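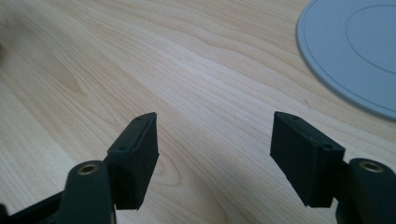 A comment pencilled under the last entry says the blotching is old glue and has nothing to do with the oil, and asks why we keep changing the oil. Fair point. I've gone back to the Dremier for this round and left everything else alone except the preparation.

Notes for February, finish trials, pale tops.

Offcuts are from the same boards as the Lernavthorpe order, planed on one face. I cut them into three sets and wrote the set letter on the back of each in pencil.

- Set A: sanded as before, wiped with a dry cloth.
- Set B: sanded, wetted with a sponge, left overnight, sanded again lightly by hand.
- Set C: as B, but scraped first to get any glue film off.

Started mixing at 9.30. Workshop was 20 degrees by the thermometer over the sink, which reads a bit high when the sun is on that wall, but it was overcast all morning. Dremier base 800 g in the steel tin, hardener 37 g on top. The tin sheet gives a range and we had been pouring to the top of it. This is nearer the bottom. Stirred slowly to keep the air out of it. It still looked cloudy when I started on A and had cleared by the time I got to C, so next time let it stand.

Put on with the white pads, worked in with the grain, left for 40 minutes, then wiped back with cotton rag. Rags laid flat outside on the slabs to dry. Please do not put them in the bin by the door, I found two in there again.

After wiping back:

A is blotchy in the same places as before, mainly near the joints. B is better on the open face but the joint lines still show up as dull stripes. C is even all over. The wavy grain took the oil a little darker on the bends, as it always does where the fibres come up to the surface at a slant. I don't count that as a fault.

So the comment was right, at least for the joints.

Second coat went on the following morning, half as much again as I needed, most of it wiped straight off. A had raised grain you could feel with a fingernail. B and C were smooth.

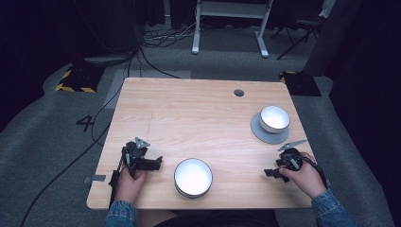
## Marks and spills

Done once the second coat had been left a full week. Only B and C tested, no point wasting time on A.

Water: left a puddle on for an hour and a wet cup overnight. Puddle left nothing on either set. The cup left a faint ring on B which faded by the afternoon, nothing on C that I could find by tilting it under the window.

Tea: same as water on C. On B there was a pale brown edge that came off with soap.

Vinegar: dulled both. This is the weak point. A third coat might sort it, or a coat of wax, but wax would need doing again every few months and I don't want to promise that on behalf of whoever buys it.

Heat: mug straight from the kettle, no mat. Slight bloom on B, gone when rubbed with a bit of fresh oil. C no change.

Scratches: dragged a plate foot across under hand pressure. Both sets marked. An oiled top will always mark, and it can be patched without stripping the whole thing. I patched one on C with a fine pad and a drop of oil and could not find it again after it dried.

## Abrasives

The Skoltico discs clog faster than the Cele ones on this wood but leave fewer swirl marks. Swirls only show after oiling, so check with a wipe of white spirit first. Used Cele for the early grits and Skoltico for the last two. We are low on the fine ones, box is nearly empty.

Going finer than the last grit made the surface take less oil and the colour went flat. Stop there.

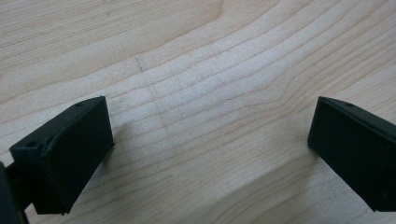
Could the wetting step be dropped if the scraping is done properly, somebody asked on the board by the kettle. I don't know yet. C had both, so I can't separate them. Set D will be scraped and sanded with no water. It needs another length of offcut with a joint in it, and I have put one aside on the top rack marked D.

Still to do:

- D, same mix, same weights
- third coat on half of C, then vinegar again
- underside of the Lernavthorpe tops, one coat at least so they don't cup
- order fine discs
- new lid for the steel tin, the old one no longer seals and there is a skin on what was left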